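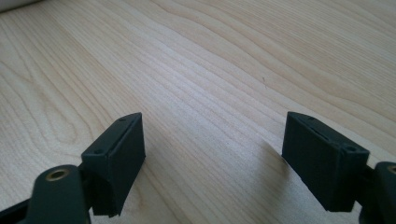
Visual odometry drifting on wood tables – is it my features or my settings?

grainline_jo
April 23, 2021
Hi everybody, long-time reader, first real question. I'm recovering the path of a handheld gripper from its wrist camera plus IMU, and my trajectories are lovely until the tool gets down close to a light wood table with nothing else on it. Then the track starts sliding sideways, always along the grain, and by the end of the clip I'm 90 mm off from where I should be. I'm on the Clurosine tracker with the feature cap at 1000, and it happily fills all of them, so I assumed I had plenty to work with. I've read the docs so many times that I could recite them to my cat. Any ideas before I start painting dots on the furniture?

pelmet
Welcome! How many of those survive as inliers once you're low over the table? The cap only tells you how many it found. Also, are you masking the fingers? On a view like yours the two black pads take up a big part of the lower half, and those screw holes and brass rings make gorgeous corners that move with the camera. The tracker will fall in love with them and decide you're standing still.

grainline_jo
No mask at all, oh dear. I just checked one clip and 766 features were still alive at the bad spot, but I never looked at where they were sitting. Looking now, a whole crowd of them is on the pads.

oldstepper
I'll disagree with pelmet a little, in a friendly way. Mask the fingers, sure, but I don't think that explains a slide along the grain. Long parallel streaks are the old aperture problem: you can pin down motion across a line very well and motion along it hardly at all. The curvy bits at the left would help some. The middle is nearly all stripes, and one dark speck won't hold up a whole trajectory. I'd put a printed mat down and be done with it.

pelmet
A mat fixes it for the mat. If Jo wants to run on people's kitchen tables later, the software has to cope. We had this on the Tolis rig last July and got a long way by raising the minimum eigenvalue threshold, so the edge-like points were thrown out, and then letting the IMU carry the short stretches in between.

oldstepper
Short stretches, yes! How long does Jo hover, though? Past 3 seconds I wouldn't trust that IMU with my lunch.

marrow_and_pine
Jumping in from the Irkico side – one thing to watch with the mask is the shadows. The pads throw a soft one on the wood just beneath them, and it travels with the tool too. Grow your mask a bit past the plastic. And if the fingers open and close during a clip, build it from the widest sweep, or you'll be chasing pad corners again every time they move.

grainline_jo
You're all so kind, thank you. Okay, I drew a mask with a generous border and re-ran the same clip. The false "standing still" patches are gone, and that alone was worth posting for! The sideways slide is smaller but it's still there, so I think oldstepper has a point about the stripes. I'll try the eigenvalue threshold tonight with everything else left alone.

pelmet
Good plan, one knob at a time. Plot the covariance while you're at it. If the long axis of the ellipse lines up with the grain, I'll buy oldstepper a coffee.

oldstepper
Large, please, with oat milk. I still say use the mat for your calibration clips, Jo, whatever you decide about the rest. Ayala's board generator makes decent ones and it'll print straight to letter size.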